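Apuntes de la asignatura Organización de colecciones pequeñas
Tema 5: Clasificar, ordenar, guardar
Versión revisada para el curso de invierno

Antes de empezar, una advertencia cariñosa. Estos apuntes no sustituyen a la clase, y los he escrito más o menos como hablo, así que tienen las mismas vueltas y los mismos paréntesis que ya me conocéis. Quien quiera ir al grano puede leer solo las definiciones del segundo apartado y los ejercicios del final, aunque me daría un poco de pena, porque lo que de verdad me gusta de este tema está en medio.

1. De qué hablamos cuando hablamos de orden

En el tema anterior vimos cómo se forma una colección: casi siempre sin querer. Alguien hereda unos botones, compra tres más en un mercado, le regalan una bolsa por su cumpleaños y un buen día tiene 600 botones y un problema. El problema no es de espacio (600 botones caben en una lata de galletas), es de acceso. En la lata están todos, y sin embargo encontrar uno concreto lleva media tarde.

Ordenar, en el sentido en que usaremos la palabra durante el curso, es repartir ese trabajo de buscar. Se busca un poco al guardar para buscar menos al sacar. Parece una obviedad, pero de ahí salen casi todas las decisiones que vamos a estudiar: cuánto esfuerzo estoy dispuesta a poner al principio, quién va a usar la colección después y si esa persona piensa como yo. Lo último suele olvidarse. Mi abuela guardaba los hilos por el vestido para el que los había comprado, y para ella era un sistema perfecto; cuando nos tocó vaciar el costurero a mi hermana y a mí, aquello era ilegible.

2. Tres palabras que conviene no mezclar

Clasificar es decidir qué cosas van juntas. Se puede hacer sin tocar nada, con un lápiz y una hoja, y de hecho recomiendo empezar así.

Ordenar es decidir, dentro de cada grupo, qué va antes y qué va después. Por tamaño, por fecha, por alfabeto, por frecuencia de uso. Hay grupos que no necesitan orden interno ninguno, y forzarlo es trabajo perdido.

Guardar es darle a cada grupo un sitio físico. Aquí entran las cajas, los cajones, los sobres, los armarios y también las manías de cada cual.

La confusión más frecuente en los trabajos del año pasado fue empezar por la tercera. Se compra la caja, que suele ser bonita, y luego se clasifica según los huecos que trae. Si la caja tiene ocho casillas, aparecen milagrosamente ocho categorías. A veces sale bien, no digo que no, pero entonces la clasificación la ha hecho el fabricante.

3. El número de categorías

Me preguntáis todos los años cuántas categorías son demasiadas, y todos los años contesto que depende, y veo las caras. Voy a intentar ser más concreta.

Con muy pocas categorías, cada grupo es tan grande que dentro hay que volver a buscar. Con demasiadas, el tiempo se va en recordar en cuál de ellas cae cada pieza. El caso de la mercería Raudsepp, que trabajaremos en el seminario, es muy instructivo: llegaron a tener 70 cajones para los botones, separados por material, color, diámetro y número de agujeros. La dependienta que ideó el reparto lo manejaba de memoria. Cuando se jubiló, las demás acabaron echando lo dudoso en el cajón más próximo al mostrador, y a los pocos meses ese cajón era otra vez la lata de galletas.

La solución que adoptaron fue volver a unos pocos grupos grandes y dejar que el ojo hiciera el resto. El ojo es muy bueno distinguiendo colores y bastante bueno distinguiendo tamaños, siempre que las piezas estén a la vista y sobre un fondo liso. De ahí la afición que tenemos en este curso a las cajas transparentes con divisiones y a trabajar sobre superficies blancas.
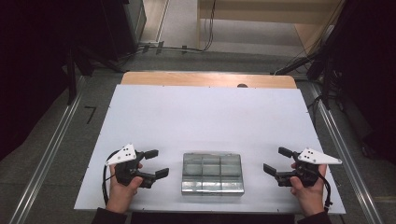
Hüsnü Ekinci objeta que la transparencia se recomienda con demasiada alegría, y que una caja en la que se ve todo invita a no etiquetar nada. Según él, mientras la colección la usa una sola persona no pasa nada, pero en cuanto hay dos, cada una «ve» una clasificación distinta en las mismas casillas: la una cree que están separadas por tamaño, la otra que por color, y las dos guardan convencidas de acertar. Propone escribir siempre el criterio en la tapa, aunque sea con una palabra, y aunque parezca una tontería.

Le doy la razón en casi todo. Donde no lo sigo es en el «siempre». Para una colección doméstica, de las que se abren una vez al mes, una etiqueta mal puesta hace más daño que ninguna, porque la gente se fía de lo escrito más que de lo que tiene delante. Lo discutiremos en clase, que para eso estamos, y os adelanto que suele ser una de las sesiones más animadas.

4. La categoría «varios»

Merece apartado propio. Toda clasificación produce restos: el botón con forma de ancla, la llave que no abre nada, la postal sin fecha ni sello. Hay manuales antiguos que tratan el grupo de «varios» como una derrota y aconsejan suprimirlo. Yo lo considero un instrumento de medida estupendo. Si crece despacio, la clasificación funciona. Si crece deprisa, falta una categoría, y casi siempre basta con volcar los «varios» sobre la mesa para descubrir cuál.

En el archivo fotográfico de Neltby lo hacían cada mes de enero. Sacaban todo lo que había ido a parar a «varios» durante el año, lo extendían y buscaban parecidos. Así nació su sección de escaparates, que no estaba prevista y que hoy es la más consultada. También salían errores, claro: piezas que tenían su sitio y que alguien, por prisa o por duda, no había sabido colocar. Esos errores se apuntaban en una libreta, sin nombres, y la libreta servía para mejorar las instrucciones del año siguiente. Me parece una costumbre preciosa.

5. El mantenimiento

Un orden que exige una tarde entera para devolver cinco objetos a su lugar no va a durar. Cuando evaluéis un sistema (el vuestro o el de otra persona) fijaos menos en cómo luce el primer día y más en el gesto de devolver. ¿Hay que abrir una tapa? ¿Hay que mover una caja para llegar a otra? ¿Se puede hacer con una mano mientras se sostiene algo con la otra? Cada paso de más es una ocasión para dejar la pieza «aquí un momento» - y todos sabemos lo que dura un momento.

Conviene además prever el crecimiento. En la bibliografía de mediados de siglo se aconsejaba dejar un hueco vacío en cada estante. Con piezas menudas yo prefiero dejar vacía una casilla entera, en lugar de dejar un poco de aire en todas. La casilla libre se respeta; el aire se rellena sin que una se dé cuenta.

6. Para preparar en casa

Elegid un conjunto pequeño de objetos que ya tengáis: especias, tornillos, pendientes, semillas, sellos, lo que sea, mientras se pueda extender sobre una mesa. No compréis nada para el ejercicio, por favor.

Primero, clasificadlo por escrito, sin tocarlo. Después extendedlo y comprobad qué piezas no habíais previsto. Anotadlas aparte.

Haced a continuación 2 clasificaciones distintas del mismo conjunto, con criterios que no tengan nada que ver entre sí, y pedid a alguien de confianza que busque una pieza en cada una. No le expliquéis el criterio. Observad dónde mira primero y resistid la tentación de ayudar, que es lo más difícil de todo el ejercicio.

Redactad una página con lo que hayáis visto. Me interesan mucho más las dudas que los resultados, así que no las escondáis. Si la persona se enfada buscando, contadlo también.

7. Lecturas y avisos

El cuaderno Atska sobre colecciones domésticas está en la carpeta compartida; leed el capítulo de los costureros y, si os queda tiempo, el de las cajas de pesca, que es divertidísimo y viene muy a cuento. El capítulo teórico es algo árido y podéis dejarlo para el tema siguiente.

La visita al almacén de Raudsepp se hará en dos grupos, porque el pasillo es estrecho. Traed calzado cómodo y libreta. Los trabajos se entregan en papel, con el nombre en la primera hoja, y los que lleguen por correo electrónico los imprimiré yo, pero refunfuñando.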